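To: kit-planning list
Date: 24 February 2023
Re: Re: budget lines for the minibar work, can we close this

Sorry for slow reply, been buried in quotes. Answering in between your points below, then some stuff about the spend at the end. Please shout before the order goes in, it goes in early March whether we're ready or not.

> Can somebody say plainly what we are asking for? The draft
> has one line for "arms", one for "fridges" and a big one for
> "sundry". Finance at Drullstead will send that straight back.
> Also I don't see why we need real fridges when we have the
> plywood mock-up from last year.

Fair about sundry. Split it now, see further down.

On the mock-up -- no. It has a door and a shelf and that's it. No gasket, no rack in the door, no loose top. The job we told Hầu we'd look at is the whole minibar round: open, take bottles out and put them back, check the shelf, wipe, deal with the door and the top panel. Half the difficulty is the door rack being low down and the hand having to get in beside the liner. You don't get that from plywood. 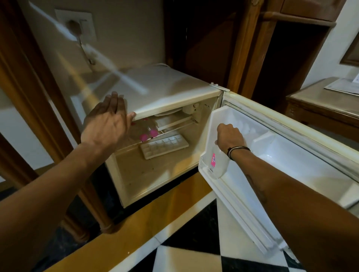
Bottle at the lower door rack, right hand on the bottle, left on the fridge top. Wire shelf and ice tray inside.

Look at where the left hand is. One hand on the body, one on the bottle. I'd written the first draft for a single arm and I now think that's wrong, at least for the light fridges. So either two arms or one arm plus some sort of clamp, and the clamp won't fit in half the cabinets anyway. I've priced two.

> Zarkel say their arm will do it and it's cheaper. Has anyone
> asked them for the reach at floor level?

Asked. Reach is fine on paper, but the base has to stand back from the cabinet and then the elbow fouls the door when it's open. They suggested a raised plinth, which makes it worse?? The Nodeck pair goes on a column that comes down low enough. Dearer, but we'd not be buying a second mount six months in. Zarkel also wanted payment up front for the wrist camera and I don't like that.

> What about the hinge and top panel work, is that in or out?

In, but second phase. I'd like to keep it in the buying plan so we get the right grippers first time. The two-finger ones are good for bottles and useless on a flat panel edge. If we only budget for bottles we'll be back here asking for more in the summer.

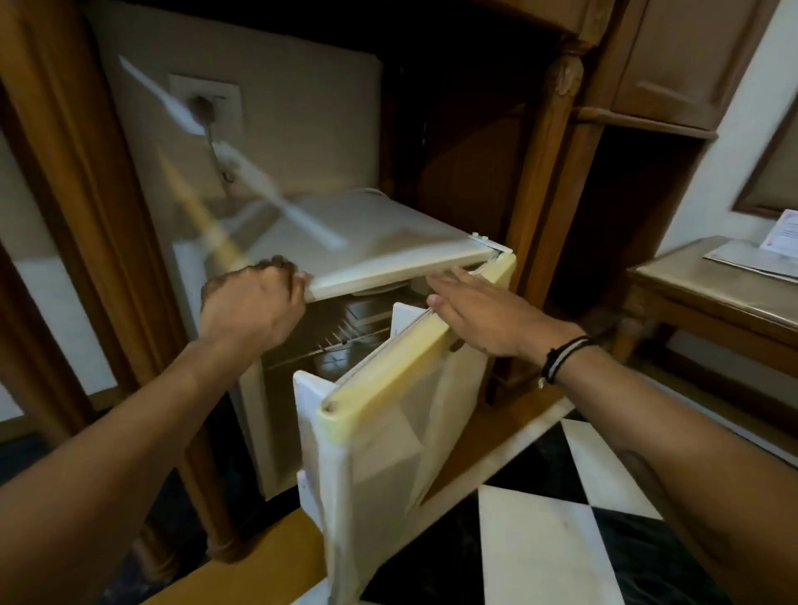
Both hands at it: left on the front edge of the top panel, right flat along the top of the open door.

The right hand there is what worries me. Open palm along the door edge, fingers spread. We've nothing that does that. Nodeck list a padded paddle as an extra, I've put it in as a separate line so it can be struck out without touching the rest. Note the carved pillar at the side of the niche too -- hotel furniture, all lumps and mouldings, and the arms will knock it sooner or later. Hence the foam line, don't laugh, foam is cheap and french polishing isn't.

OK the lines as they stand now, all in pounds, ex VAT:

Arms and column, Nodeck, the pair: quote attached to the last mail, unchanged
Grippers, two-finger, one per arm: in the same quote
Paddle: up to 1,000 depending on the pad
Fridges, small, second hand: 3 wanted, from the Drullstead clearance if they still have them
Cabinet and niche, joiner: 2,000
Foam, edging, spare bottles, tape: was sundry, now "protection and consumables"
Training at Nodeck: 8 hours, included, but travel isn't

Don't buy new fridges please. Old ones have tired gaskets and that's what is out there in the rooms. A new one shuts lovely and teaches us nothing.

> And the contingency?

Gone. I took it out to get under the threshold and then put the joiner in. I know. If anyone can find it a home in next year's money I'd be greatful. Otherwise we run without, and the paddle is the first thing to go.

Still need from the list:

-- someone to measure the doorway at the Drullstead unit, the column comes on a pallet
-- yes or no on the paddle
-- whether Hầu are paying for the cabinet or we are, their last mail reads both ways
-- power. Each arm wants its own socket and the fridge wants one as well, so that bench run needs looking at before delivery, not after

Will send the tidied sheet tonight if the train wifi holds. Reply to the list not just me, I lose things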